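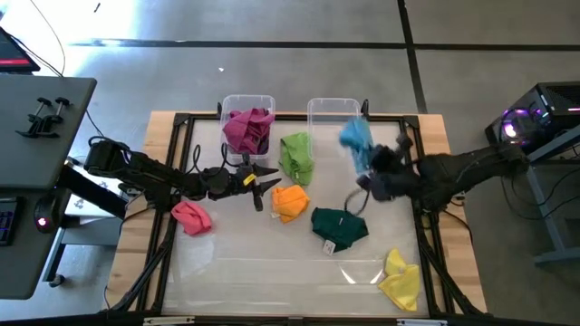 Minutes of the Open Day Review Meeting
Gornberg Automation Lab, Prurelholm
21 October 2023

Chair: Lorena Godoy
Present: lab staff, facilities, outreach office, one representative of Dudás (cell hardware)
Apologies: Pitero (software)

1. Minutes of the previous meeting

Accepted with one correction. Item 5 should read "floor plan to be reissued," and the word "approved" is deleted.

2. Attendance

Outreach reported 364 visitors against 975 invitations sent. Most came in the first half of the day. Two school groups registered at the door without booking and were added to the tour list. The chair asked that door registrations be kept in a separate column next time so the booking figures can be checked.

3. Cloth sorting demonstration

The two-arm cell was shown with colored cloths and clear plastic bins on the table. Each run was limited to 4 minutes, followed by questions. The operator started runs from the desk.

3.1 Cloth set. The mixed colors made it easy for visitors to follow which piece an arm was handling. Staff said that visitors asked most often how the system decides where to grip a cloth that is lying in a heap. The answer given varied between presenters. A short standard answer will be written and kept at the desk.

3.2 Bins. Clear bins are to be kept. Visitors standing to the side could see the contents without leaning over the barrier. A full bin is slow to empty between runs when a cloth has been pressed down into it. Facilities asked whether a larger bin would fit. The Dudás representative said the reach of the arms should be checked first with the bins at their present position along the edge of the work surface.

3.3 Grippers. One gripper has a dark fabric or padded covering and the other has bare fingers. The outreach office asked which would be used in May. The lab wants more runs with both before deciding. Logs from the open day will be sorted by arm so that dropped cloths can be compared. No decision taken.

3.4 Work surface. Reflections on the clear surface were raised by the lab. Moving the overhead lamp was discussed and rejected on grounds of cost. A matte film will be tried on part of the surface first. If the film lifts at the corners it is to be removed and the matter brought back to this meeting.

3.5 Cables. Facilities noted a loop of cable hanging under the gripper on the tower side and asked for it to be secured before the next public run. Agreed. The slack must still allow full wrist rotation. Cables between the computer tower, its stand and the arm are to be tied at the same time.

4. Barrier and visitor flow

The barrier was set 30 inches from the table. Facilities considers this too close on the desk side, where visitors could reach the keyboard. The barrier will be moved back on that side only. The Prurelholm fire officer's route stays as marked.

Group size was discussed at length. The lab asked for smaller groups. Outreach replied that this would lengthen the line in the corridor. Left open until the new floor plan is available.

5. Printed material

The handout gave the old name of the control software. Pitero has sent the correct wording by e-mail. Remaining copies are to be recycled. The wall poster is correct and can be used again.

6. Actions

Standard answer on grip selection: lab staff
Logs sorted by arm: lab staff
Reach check for larger bins: Dudás
Film trial: facilities
Cable securing: lab staff, facilities to inspect
Revised handout: outreach office
Floor plan with new barrier line: facilities

7. Any other business

The key to the loading door was not returned after the open day. Anyone holding it should hand it in at reception.

The date of the next meeting will be sent out by the chair with the floor plan.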